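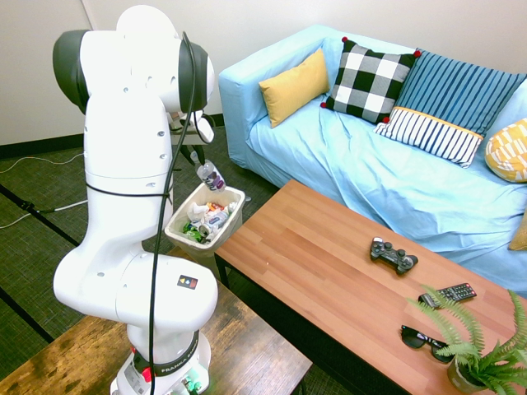
Most electrical cords wear out from the inside. The copper in a flexible cord is drawn into fine strands, and each strand tolerates only so much bending before it cracks. The jacket outlasts the metal in most household and workshop use, so a cord can look sound while half its strands are gone. Where the bending takes place matters more than how often it takes place. A thin black cable run down a white machine arm, with one narrow black band holding it near the middle and the rest looping loosely over the lower housings, has its fixed point at the band and its slack below it. That division between held length and free length is the subject of most of the work done on cord life, whether the cord belongs to a vacuum cleaner, a stage lamp or a hospital bed.

The quantity that matters is bend radius. A cord bent around a large curve strains its outer strands slightly, and one bent around a sharp edge strains them a great deal. Copper under small strain survives a large number of cycles. Past a certain strain the number drops steeply, and a cord that would have lasted the life of the appliance fails in a season.

Hema Namboodiri tests cords for Larnance, a supplier of wiring to appliance makers. Her bench holds a swinging clamp, a hanging weight and a meter that records resistance through the sample. The clamp swings through a set angle, returns, and repeats until the circuit opens. On the standard Larnance fixture she runs samples in groups of 13, which gives her enough failures to see the spread as well as the middle.

"The average is what people ask for," Namboodiri says. "I look at the first one to go. If it went much earlier than the others, something happened to it at assembly."

What happened, in her experience, is usually a tie pulled too tight. A narrow strap under tension presses into the jacket and turns a gentle curve into a hinge. All the movement on either side is then taken up over a few millimeters of copper. In one series for an upright vacuum sold under the Eleo name, cords with a hard-pulled strap failed after 100 hours on the fixture. The same cords with the strap set loose enough to slide a fingernail underneath ran 400 hours before the first break.

Strap width also counts. A wide strap spreads the load and can be pulled firmly without denting the jacket. Hook-and-loop tape does less damage than nylon for the same reason, though it collects lint and loses grip when it is opened often. Electrical tape creeps in warm places and leaves adhesive on the jacket, and some adhesives soften PVC over time.

Slack is the other variable. Too little, and each movement pulls on the terminal. Too much, and the loop catches on whatever passes it. Subbarao Poduval maintained touring lighting for many years before moving to Drilosent, a repair firm that handles stage and exhibition equipment. His rule is to move the hinge, yoke or drawer to its farthest position, let the cord hang without tension, and only then fix it. Cords fixed at the rest position are the ones that come back to the shop.

"You find the break within a hand's width of the last tie," Poduval says. "I start there and I seldom have to look anywhere else."

Drilosent logs every cord it replaces. Of 300 replaced up to October of last year, the largest group had broken at the plug, where the molded boot had split or had been cut off by an earlier repair. The next largest had broken beside a tie. Breaks in the open middle of a cord were uncommon, and most of those showed crushing from a wheel or a door.

Stranding affects the result as well. Building wire is solid or coarsely stranded and is meant to be installed once. Flexible cord uses finer strands, and the finest grades cost more and need more care at the terminal, where loose strands can escape the screw. The Thomas catalog, which many repair shops order from, lists the strand count beside each gauge. Poduval orders by that column first.

For cords already in service, the useful check is made by hand. Unplug the equipment and run the cord between two fingers, bending it lightly as it passes. A spot that folds more easily than the length on either side has probably lost strands. Warmth at one point after use indicates the same fault at a later stage, and the cord should be replaced at its full length. Tape over a soft spot restores the jacket and does nothing for the copper.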